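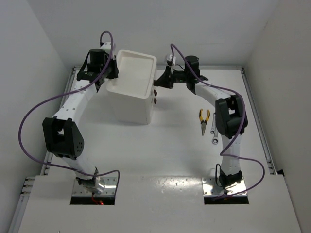 Citing a public lecture when the recording and the printed text differ

flelden_hist
Posted 05/07/2018

I am writing a thesis chapter on labor history and need to cite a talk from the Stosine lecture series. There is a video of the talk, and a print version came out in October in the series booklet. The passage I want is at minute 63 of the video. On page 4 of the booklet the same passage is shorter and one sentence has been reworded. My department uses notes and bibliography style. Do I cite the video, the booklet, or both? The library catalog lists only the booklet, under item 663.

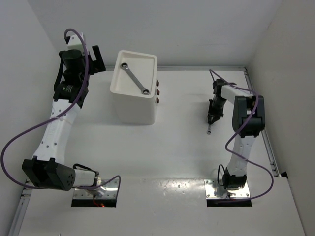
bhatt_refdesk
Cite the version you quote. If your wording comes from the video, the note should give speaker, title of talk, series, place, date delivered, the word "video," running time, and the URL, with a time stamp at the end. If it comes from the booklet, treat it as a chapter in an edited volume and give the page. Where the difference in wording matters to your argument, quote one version and put the other in the same note, introduced by "revised in" or "cf." Both then go in the bibliography.

The catalog item number does not belong in the citation. It is a local shelf number and will mean nothing to a reader at another library.

Check the date as well. Series pages often show the upload date, and you want the date the talk was given.
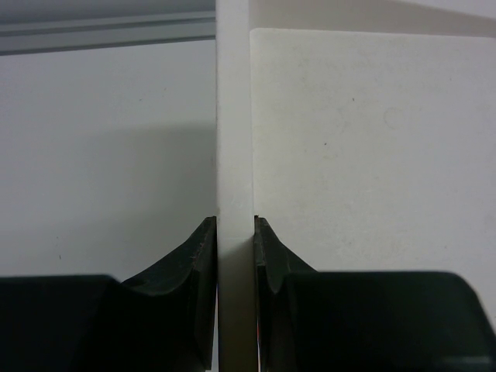
Gripper fingers closed on a narrow white edge.

nellier73
I just used the booklet for mine and it was fine. Page numbers are easier.

flelden_hist
Thanks. The reworded sentence is the one I discuss, so I will cite both. Should the time stamp be the start of the passage or a range?

bhatt_refdesk
A range if you quote more than a sentence or two. Otherwise the start is enough.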